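The Ferry to Drutach

1. Morning

The ferry to Drutach left at seven and she was on it with one suitcase and the box of ledgers. The crossing cost more than it used to. She paid in coins and sat inside by the heater.

Her aunt's letter had been short. The shop was closed, the key was at the Stondolel post office, and somebody had to go through the accounts before the sale. There were 1,457 entries for the last year alone. She had started reading them on the train and had gotten as far as March.

Her aunt wrote down everything. Stamps, lamp oil, a loaf of bread. Next to some of the entries she had put a small mark, and there was no key to say what the mark meant.

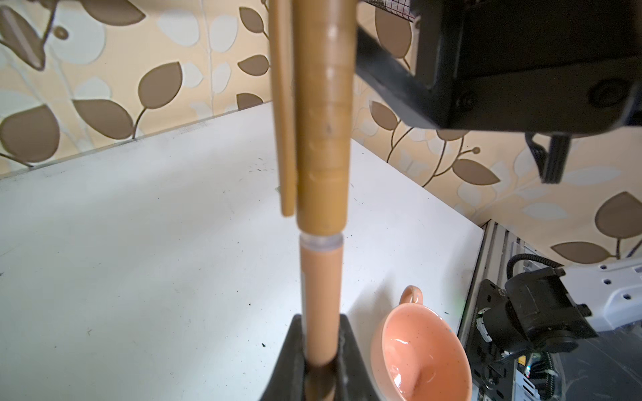

2. The Shop

The post office had the key in an envelope. She walked up the hill and let herself in. It was cold and smelled of soap. The sign over the counter still said Rautiainen, which was the name of the people who had owned the place before.

She put the ledgers on the counter and went on with March. A man had bought rope on credit. A woman had paid back 10 and still owed 250. Both had the mark.

By noon she had a list of the marked names. She went over them in a highlighter as she found them, page after page, until her hand was sore.

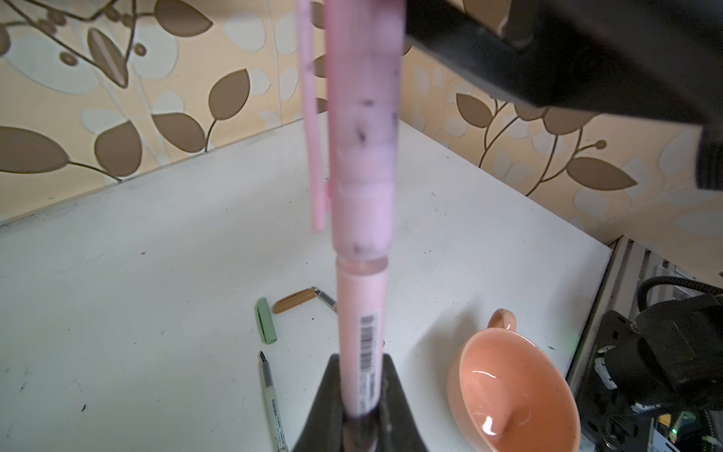
The marked names added up to a little under 700. She checked it twice. Then she looked for the payments and found them in the back of the book, all on one Tuesday, all in her aunt's handwriting. Her aunt had paid every one of the debts herself and closed the accounts.

She made tea on the ring in the back room. The buyer from Drundilance was coming at four and would want to know if anyone still owed the shop money.

She washed the cup, dried it, and packed the ledgers back in the box. When he knocked she told him that the books were clear, and he asked to see the cellar.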